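Kumau Shared Workshop - Member Guidance
Hand-Held Grippers: Notes for Home and Workshop Builds

Members constructing a pair of hand-held grippers are asked to read the following notes before booking bench time. They supplement the general safety sheet and were last revised in April by Eugénie Tanguy.

Jaw pads

Pads should be bonded to clean, lightly scuffed jaws and left under clamp overnight. Trim any excess with a sharp knife, cutting away from the hand. A pad that has lifted at the tip must be replaced in full.

Linkages and fasteners

Tighten each pivot until side play disappears, then back off slightly. The jaws should close evenly under light finger pressure. Thread-locking compound is kept in the Gonis cabinet and is to be applied sparingly - excess will migrate into the joint. Offcuts and stray screws go in the grey tray, labelled by colour of project tag.

Trials on clothing

Rigid blocks are suitable for a first check only. Garments place greater demands on the jaws, particularly where a single layer of cloth meets a gathered waistband. Work on a bed or other soft, broad surface, with one gripper in each hand.
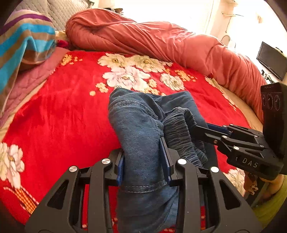

Storage and charging

Grippers are to be stored with the jaws open and the pads free of lint. Wipe pads with a damp cloth and allow them to dry before closing the case. Batteries are charged in locker 153 and must be removed by closing time on Thursday. Spare pad material may be requested at the Salinas Street counter, to a limit of 2 sheets per member.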